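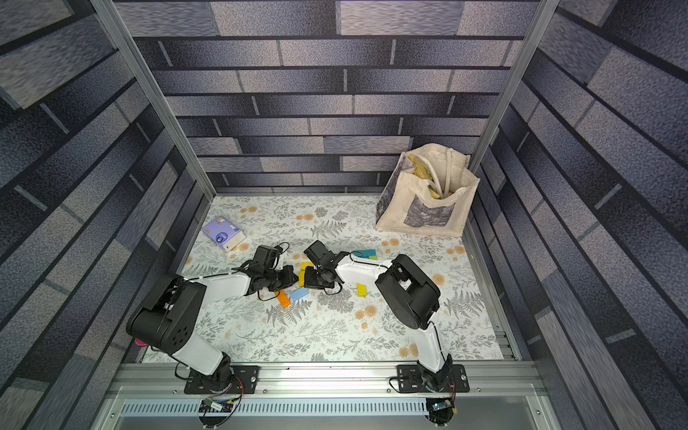

Two arms, one rail and a lot of little blocks: the Thursday club's workspace, botanical mat and all.

I should confess that I signed up for the robotics club at Stemine because it was the only evening class that didn't involve running. I'd wanted pottery. Pottery was full.

So there I was in September 2020, squashed into a back room with Kristýna Pešek, who runs the thing, and a pair of white and black arms bolted to an aluminium rail. The project for the term sounded easy enough — get both arms to tidy up toy blocks and put them in a tote bag. A toddler can do it (well, my nephew can, if there's a biscuit in it). I gave us a fortnight.

We took until October to get one block off the mat!

The trouble is that two arms want to be in the same place. You send the left one in for the orange block, the right one fancies the yellow pair next door, and suddenly you've got two grippers nose to nose like neighbours arguing over a parking space. Tiago Vilela, my partner on the left arm, took to shouting "after you!" every time. We logged 273 attempts in our first proper month, and I'm not going to tell you how many ended with a block in the bag.

Then there's the decor. Matilde Figueiredo papered the walls in a blue-grey brick print and chose the mat, all ferns and peachy flowers, and I love it, though Thibault Fleury still grumbles that a plain one would make life easier for the software. He may be right. We had a long evening of it over crisps and the mat stayed.

What I hadn't expected was how much I'd care. I missed my bus twice in one week fiddling with the wrist angle, and I've started muttering about cable slack at the dinner table. Tiago and I got our best run so far last session, 15 blocks without a bump, and we both yelled so loudly that Kristýna spilled her tea.

Next term she wants us to try folding cloth. I've had a look at the pottery list again, and there's a space on it now, but I've already put my name down for the left arm.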